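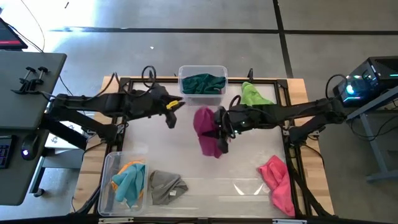

How often should you wash a kitchen dish towel? Every three or four days if it only dries clean plates, and the same day if it has touched raw meat, a spill on the floor or somebody's nose.

I got that question four times after the May newsletter, so I figured it deserved more than a line at the bottom. I used to be terrible about this. I'd hang one towel on the oven door and it would stay there until it could practically stand up by itself, and then I'd wonder why my glasses smelled faintly of soup. My mother ironed hers. I have never ironed a dish towel in my life and I'm not starting now, but I did finally work out a system that I stick to, even in a busy month.

First thing, I stopped using one towel for everything. There are three hooks by my sink now. One is for hands, one is for dishes, and one is for whatever the dog has brought in. They're different colors so that guests don't get them mixed up (they still get them mixed up). The hand towel gets swapped out every morning, because it's damp all day long and never gets a real chance to dry. The dish one goes longer. The dog one goes straight down to the basement and we don't discuss it.

Second, drying between uses matters more than I ever gave it credit for. A towel bunched up on the counter stays wet for hours. Spread it flat over a bar and it's dry by lunch. My old hooks were part of the trouble, so for the dish towel I switched to a plain rail from Kornier, the cheap one with the two screws, and the sour smell went away within a week. I'd been blaming the detergent all that time!

Speaking of detergent — use less. I was pouring up to the top line every load, and all that extra soap just sat in the cloth and made it stiff. Half of that does the job for me. I skip fabric softener too. It makes towels feel lovely and then they push the water around the plate instead of picking it up. If yours already do that, run them through a hot wash with no softener and maybe a second one after that. Mine came back to life on the second go.

As for what to buy, I've tried a lot. The Stoltau linen ones are my favorite for glasses, no lint at all, though they feel like cardboard until they've been washed a few times. Sanna makes a waffle cotton that soaks up a big spill in one pass, but mine shrank enough that it looks like a napkin. For everyday I keep going back to the plain 100 percent cotton from Dindora. They aren't pretty and they fade fast, and I don't care.

I own 14 dish towels at the moment, which my sister thinks is ridiculous. It means I can get through a week without doing a special load, and there are always a few in the drawer when company comes. Once one gets thin in the middle it moves down to the cleaning bucket, and after that it goes to the garage for greasy jobs.

One more thing, from a reader who asked about stains. For tomato or curry I rinse the back of the cloth in cold water right away, rub in a little dish soap and leave it in the sink until after supper. Beets I have given up on. If you've got a trick for beets, write and tell me, and I'll put it in next month's letter along with the freezer bread recipe I keep promising.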